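Small Storage, Oak and Otherwise

Gallery – Judar workshop, Vendville

This page collects the small storage pieces we have been working with since August. Most of them are tabletop cabinets, trays and boxes, the kind of thing that holds keys, stamps, tape and batteries. Patricio Espinoza built the cabinets. Fitriani Ginting did the finishing and chose most of the pulls. Beatrice Odera wrote the notes, and any mistakes in them are hers.

The pieces are grouped by type. Sizes and finishes are given where we have them. If you want a drawing of something, write to the workshop and say which piece you mean, since some of them share a name.

Two-drawer cabinets

The two-drawer cabinet is the piece we get asked about most. It is close to a cube, with one drawer above the other and the same pull on both. We tried round knobs first and went back to bars. A bar can be hooked with one finger from above or below, and on a small drawer that makes a difference when your other hand is full.

The light oak version has a clear finish and nothing else on it. Fitriani wanted the grain left alone on the top and sides. Black metal pulls were her choice too – brass looked too dressed up on something this small.
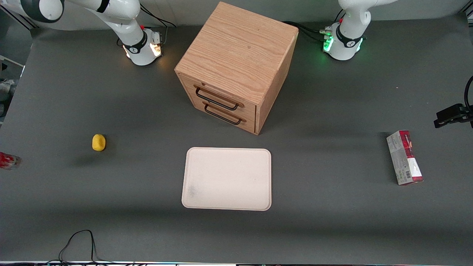 The drawers run on wooden runners with a little wax. There are no metal slides in any of the tabletop pieces. In damp weather the lower drawer tends to be the first one to stiffen, and a rub with a plain candle along the bottom edges takes care of it. Do not use oil. It soaks in, collects dust and makes the problem worse in a few months.

A cabinet this light will slide if you pull a full drawer quickly. Rest your free hand on top, or put felt pads under the corners. Cork works better than felt on a smooth table but leaves crumbs.

Trays

We like to keep a shallow tray in front of a cabinet. Things come out of the drawer, sit on the tray while you sort them, and go back in together. It also stops screws and beads from rolling away. Any tray with a raised rim will do, and rounded corners are easier to wipe out than square ones.

Pale trays show every mark. Wenceslao Zapata, who looks after our sample shelf, cleans them with dish soap and a soft cloth and leaves the ones that will not come clean in regular use. We do not throw out a tray for a gray smudge.

If you are choosing a tray to go with a cabinet, measure the drawer when it is pulled all the way out. People measure the cabinet closed and then find that the open drawer hangs over half the tray. We did the same thing with our first set.

Cardboard boxes

Plain cardboard is fine for anything that changes from month to month. We use long boxes for tools waiting to be sharpened and for paper patterns, which should lie flat. Fold the flaps all the way down on the outside if the box is going to stay open for a while. Flaps left standing get bent and then tear at the crease.

Write the contents on the short end. Once boxes are side by side on a shelf, the short end is the only part you can read.

What goes in which drawer

Elba Lagos keeps one of the oak cabinets by her front door in Mansilla, and her arrangement is the one we now suggest to people who ask. The upper drawer holds what gets used every day – keys, a pen, the small scissors. The lower drawer is for things needed once a month or less, such as spare batteries, a tape measure and picture hooks. She empties the lower one every spring and puts back only what she can name a use for.

Dividers are optional. We cut a few from thin card and found that most people took them out again. A small dish inside the drawer does the same job for coins and paper clips, and it can be lifted out when you need the whole space.

Avoid storing anything damp or sticky in bare oak. Metal things left wet in an oak drawer will leave dark stains in the wood, and those do not sand out easily.

Care and repairs

Dust with a dry cloth. For anything more, use a barely damp cloth and dry the wood right away, going with the grain. Check the screws behind the pulls once or twice a year. They loosen a little with use, and a loose pull will wear its holes wider if you leave it.

Repairs are done at the Vendville workshop. Bring the whole cabinet, even if only one drawer needs work, as each drawer is fitted to its own opening. Mark the back of the drawers in pencil, U and L, before you take them out.

Text by Beatrice Odera. Cabinets by Patricio Espinoza.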